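Home robot firm blames 'timing slip' after arms shut on drawer

February 9, 2020

Tistia, the company that wants to put a pair of tidying arms in your front room, has paused trials of its Haltero system after a fault that left the arms pushing against a drawer when they should have stopped. The firm calls it a timing slip. Others might call it a machine that couldn't tell a closed drawer from an open one.

According to a notice sent to trial households on Friday, the trouble came to light at the company's test flat in Venell. One arm had been told to put a small object away in a low cabinet while the other waited. The waiting arm began closing the drawer before the first had let go. It trapped the first arm at the wrist and carried on pushing for 8 seconds, until a member of staff hit the stop button. The drawer front split. The staff member was not hurt.

Tistia says the force limit, which is meant to make the arms give way when they meet something solid, was working as designed. That is a strange sort of comfort. If 8 seconds of shoving at a trapped wrist falls inside the limit, then the limit is the problem, and a child's hand is a good deal softer than a robot's.

The company's explanation runs as follows. Each arm keeps its own record of where it has got to in a job. The two records are compared at set points, and an update in October moved one of those points to speed things up. After that, an arm could be told its partner had finished when it was still holding on. The update went out to every trial machine, which means households were living with the fault for months before the pause.

How often it happened is harder to pin down. Tistia says it has gone back through 2,492 logged drawer jobs and found 314 in which one arm moved early. Most of those, it says, ended with the object safely put away and no contact between the arms. It did not say how many ended otherwise, and when asked, a spokesman repeated the first answer.

Annapurna Namboodiri, a safety engineer who used to inspect warehouse lifting gear and now advises on household machines, was not impressed by the figures.

"If a lift door closed early that many times you would not be telling me most people got in all right," she said. "You would be telling me why it was still running."

She also wants to know why the stop had to come from a person. The notice says a fix will make each arm check its own grip, and its partner's, before any drawer is touched. Namboodiri says that should have been there on the first day, and that a fix tried only in software ought not to be enough to send the arms back into people's homes.

Tistia does plan to start in software. The new version is being put through 300 simulated runs in a made-up living room, with objects to be picked up from the floor and put in a drawer below the television. Real arms will follow at Venell, though the firm gave no number for those and no date either. Simulated drawers do not stick, or hang off a worn runner — the sort of thing the average sitting room is full of.

Lau, which makes the motors and grippers for Haltero, said its parts had behaved correctly and sent all further questions to Tistia.

Trial households have been told to leave the arms switched off at the wall and not to try moving them by hand. They will not be charged for the weeks the system is out of use. The notice does not mention whether anyone who would like to hand the thing back can do so early, and Tistia had not replied on that point by the time of writing. 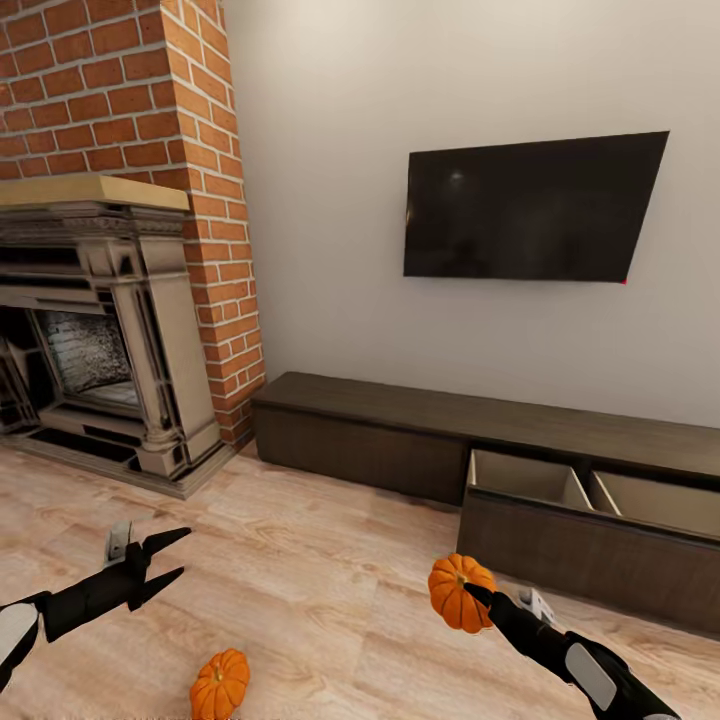
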